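About Wanum

Wanum is an independent research and training organization that works on regional security and civil defense. We study how governments plan for emergencies, how armed forces coordinate with civilian agencies, and how neighboring states talk to each other when relations are tense. Our main office is in Fuson. A smaller office in Barros handles translation and records.

What we do

Most of our work falls under two headings, research and exercises.

The research side publishes papers on defense budgets, conscription policy, border agreements, and the notification rules that countries follow before large troop movements. Papers are free to read. We print a small run of each one for libraries that ask for it, and we keep older papers available even when they have been replaced by newer work.

The exercises side designs and runs tabletop sessions for city governments, hospitals, port authorities, and national ministries. A typical session lasts 2 days and seats up to 40 people. Participants are given a written situation, usually a shipping disruption, a missile warning, or a sudden movement of refugees, and work through their response in turns. Our staff play the outside parties and update the situation as decisions come in. A written report goes to the host afterward. We do not publish those reports unless the host agrees.

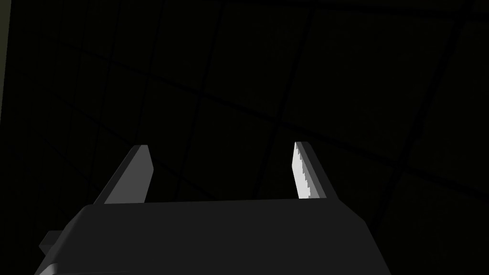 We also run the Ornum Archive, a collection of public statements, joint communiqués, and treaty texts from the region. Each entry is stored in its original language with an English translation and a note on where the text was obtained. Where two governments released different versions of the same statement, we keep both and mark the passages that differ. Researchers can search the archive online or book a desk in Barros.

How we started

Wanum began as a reading group at a public policy school in Fuson. Its members were mostly former civil servants who had worked on evacuation planning and wanted a place to compare notes. The first tabletop session was held for a county emergency office that could not find a training provider in its own language. Other offices asked for the same thing, and the group registered as a nonprofit the following year.

Staff and funding

We have 18 full-time staff. They include analysts, translators, exercise designers, and a records team. For larger sessions we bring in outside specialists in medicine, shipping, and communications law.

Our income comes from session fees, foundation grants, and individual donations. We do not accept money from arms manufacturers or political parties. A list of donors is printed in the annual report, which comes out in August.

Membership

Wanum has 175 institutional members, mostly universities, city governments, and relief organizations. Members receive new papers before general release and can reserve session dates early. Membership does not give any institution a say in what we publish — editorial decisions are made by the research staff.

Contact

Questions about papers and press requests go to the Fuson office. For archive access, corrections to a translation, or permission to reproduce a text, write to the Barros office.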